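Pinza de mano Tremen para tareas de casa y de taller

Ficha de producto y unas cuantas páginas de conversación, porque nos preguntáis siempre lo mismo: ¿ya doblan la ropa las máquinas?
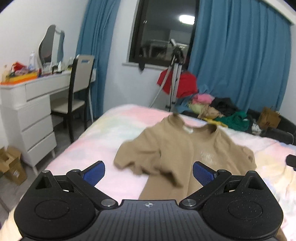

La respuesta corta es que algunas la doblan, a ratos, y con bastante paciencia por parte de quien las mira. La larga ocupa casi toda esta página, así que poneos cómodos. En Vusov llevamos tiempo vendiendo herramientas de agarre a laboratorios, a escuelas técnicas y a gente curiosa que trabaja en su cuarto de estar, y hemos aprendido a desconfiar de los vídeos en los que todo sale bien a la primera (los nuestros incluidos, que también elegimos la toma buena, para qué vamos a engañarnos).

Qué es la Tremen

La Tremen es una pinza de dos dedos que se lleva en la mano. Se abre, se cierra y recoge cosas como las recogería la punta de un brazo robótico, solo que el brazo lo pones tú. Los dedos terminan en almohadillas azules con textura, pensadas para tela, cartón y envases ligeros, y las bielas negras se articulan sobre pivotes metálicos que se pueden apretar con un destornillador corriente cuando cogen holgura. Que la cogen, sobre todo al principio, y conviene repasarlos después de la primera semana de uso.

Con ella se graban demostraciones: alguien hace una tarea de verdad con la pinza, se guarda el movimiento y después se intenta que una máquina lo repita. Parece un rodeo muy grande para doblar una camiseta, y lo es. Pero cualquiera que haya doblado ropa con dos dedos sabe lo mucho que se aprende en diez minutos sobre todo lo que hacen los otros ocho.

¿Y la ropa?

Vamos con lo que más nos escribís. Una camiseta parece lo más fácil del mundo hasta que le pides a una pinza que busque el dobladillo. Tirada sobre la cama no tiene una forma fija: el cuello se esconde, una manga se mete debajo, las arrugas hacen sombras que parecen bordes y los bordes se pierden entre el dibujo del edredón. Si encima hay un montón al lado, la máquina tiene que decidir primero dónde acaba una prenda y dónde empieza la siguiente, y ahí es donde se atascan todavía sistemas muy serios.

Nosotros hicimos nuestra prueba de andar por casa con la misma pinza que veis en venta. Grabamos 495 intentos de doblar una camiseta de manga corta, siempre desde una posición distinta, y dimos por buenos 365. Los hacía una persona, con ojos y con experiencia de sobra en coladas, y aun así hubo que descartar los demás por un cuello torcido, una manga suelta o un doblez que se deshacía al abrir los dedos. Cuando alguien nos pide que un brazo automático acierte siempre, le contamos esto, con cariño, y solemos acabar hablando de qué significa exactamente «bien doblada» en su casa.

Lo que ya va bastante bien

Coger objetos rígidos de una superficie despejada y dejarlos en otra. Meter piezas iguales en cajas iguales. Sujetar una prenda ya extendida, cuando la ha extendido otra persona, y hacer uno o dos pliegues rectos. En el taller, todo lo que llegue siempre por el mismo lado y con la misma orientación; ahí una máquina modesta os quita trabajo desde el primer mes, y no hace falta que sea la nuestra.

Lo que todavía se nos resiste

Darle la vuelta a una manga del revés. Separar dos prendas enredadas sin arrastrar una tercera. Las telas muy finas, que se escurren, y las muy gruesas, que no caben bien entre los dedos cuando llevan tres dobleces. También los calcetines, que dan para otra página entera. Y hay un asunto menos vistoso que a nosotros nos parece el principal: las habitaciones cambian. Se corre una cortina, se mueve una silla, se enciende la luz del techo, y lo que funcionaba por la mañana empieza a fallar por la tarde sin que nadie haya tocado el programa.

Un laboratorio y una casa se parecen poco — en el laboratorio la mesa está donde la dejaste. Por eso recomendamos a quien compra la Tremen que grabe en cuartos normales, con su ropa amontonada y sus cables, y que no recoja demasiado antes de empezar. Los datos salen más feos y sirven mucho más.

Características

Tipo: pinza manual de dos dedos
Uso: con una mano o con las dos
Peso: 491 gramos
Cuerpo: gris oscuro, con ranuras finas y logotipo en relieve
Almohadillas: azules, texturizadas, recambiables sin desmontar las bielas
Autonomía del módulo de registro: casi 400 minutos
En la caja: pinza, un juego de almohadillas de repuesto, cable de carga y guía de montaje en español

El soporte Bhardwaj, para fijar la pinza a un brazo, se vende aparte. La funda rígida Malik también, y os la recomendamos si vais a moverla en mochila; las bielas aguantan mucho, pero un golpe de lado las descentra y luego cuesta dar con el ajuste.

Para quién es y para quién no

Si buscáis un aparato que os deje la ropa planchada y en el cajón, esta página no lo vende, y os aconsejamos guardar el dinero un tiempo más. Si dais clase, investigáis o queréis entender por qué una tarea tan tonta cuesta tanto, os va a gustar. Hay institutos que la usan en clase de tecnología y nos cuentan que el primer día se les va entero en intentar coger una camiseta por los hombros, entre risas, y que el segundo ya discuten sobre estrategias de pliegue como si les fuera la vida en ello.

Consejos para las primeras sesiones

Empezad con una sola prenda de manga corta, de un color que se distinga del fondo. Trabajad de pie, a la altura de la cintura si podéis; la cama sirve, aunque la espalda protesta y el colchón cede cuando apretáis hacia abajo. Abrid los dedos del todo antes de acercaros a la tela. Agarrad poca cantidad, un pellizco, y comprobad que no se ha venido el edredón detrás. Descansad la mano a menudo.

Las almohadillas se limpian con un paño apenas humedecido. Las pelusas del algodón se meten en la textura y el agarre lo nota mucho antes que la vista.

Envíos y plazos

Servimos a toda la península y a las islas. Los pedidos hechos en enero de 2021 salen con las almohadillas nuevas; los soportes Bhardwaj están agotados y vuelven en febrero. Si ya tenéis una Tremen de la tanda anterior, las almohadillas nuevas os valen igual, pedidlas por correo y os decimos cómo se colocan.

Comentarios

lavadoraypunto: La compré para un proyecto de fin de grado. Lo de apretar los pivotes a la semana es verdad, yo no hice caso y estuve dos días pensando que fallaba mi código. Por lo demás muy contenta.

tallerdelnorte: ¿Vale para cartón ondulado? Monto cajas pequeñas y me interesa más eso que las camisetas.

Vusov: Vale, sí. Con el cartón seco agarra muy bien, y para las solapas os irá mejor sujetar por el canto que por la cara. Escribidnos con las medidas y lo miramos.

ropa_tendida: Mi madre dobla más rápido que cualquier robot y además te cuenta cosas. Dicho esto, la quiero. ¿Hay versión para zurdos?

Vusov: La misma pinza sirve para las dos manos, solo hay que cambiar de lado el cable de carga si lo usáis enchufado. ¡Y un saludo a tu madre!

Contacto | Envíos y devoluciones | © Vusov. Todos los derechos reservados | Volver arriba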